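Saturday, and the Hiltside trial is on hold again. The Bavusov arm was meant to tidy the bedside table, phone and all, without help. On the fifth run it stalled near the table and threw a joint fault. The log blamed "unexpected resistance". Resistance from what, it didn't say. 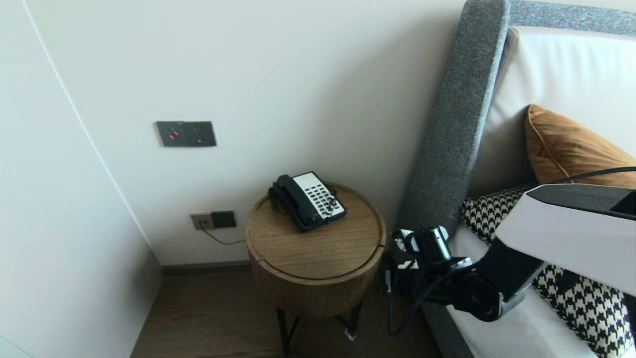
Hayes reckons it's a cable snag and I'm too hard on the thing: any arm with its wiring on the outside will catch sooner or later, so dress the cables properly and try again.

Maybe. But we re-dressed them in July and I've logged 17 stalls since. The brochure calls this arm "room ready". I'd settle for it stopping when told.

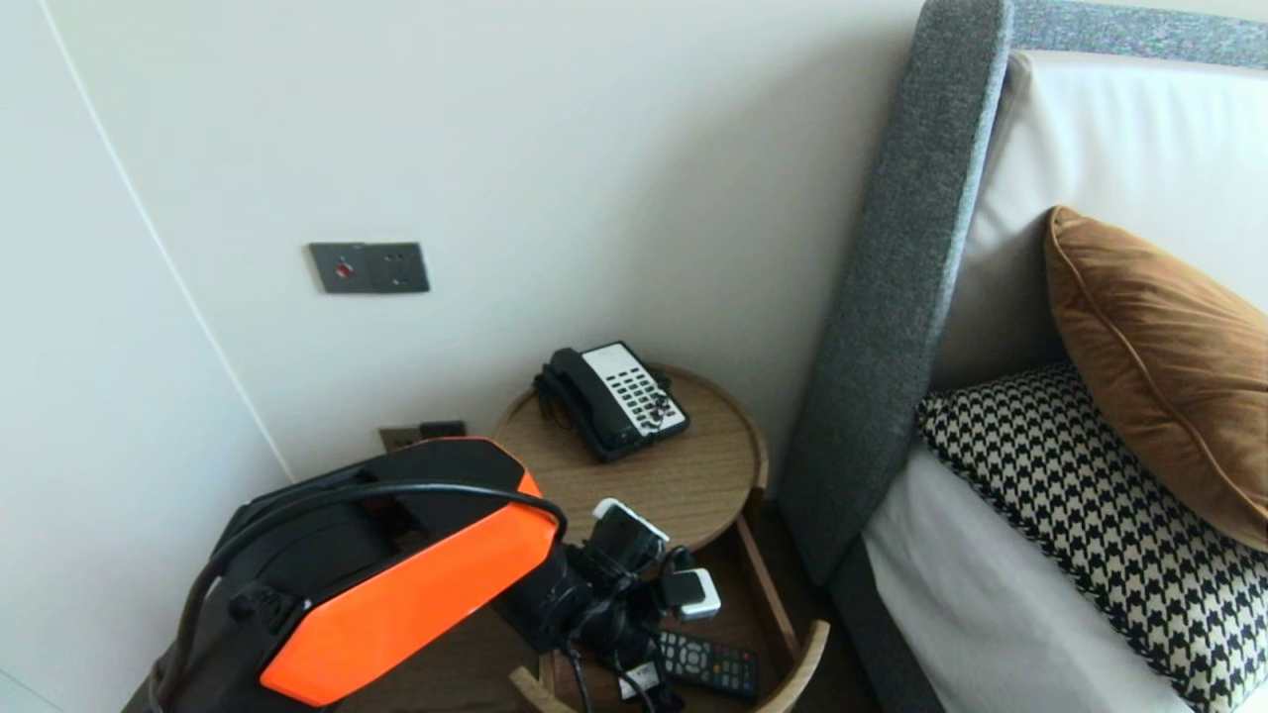 The stop is what bothers me most. I hit it at the fault and the wrist kept creeping for a bit. Clusstead support says that's normal settling. I've asked for that in writing, and until it comes I'm not running it near guests.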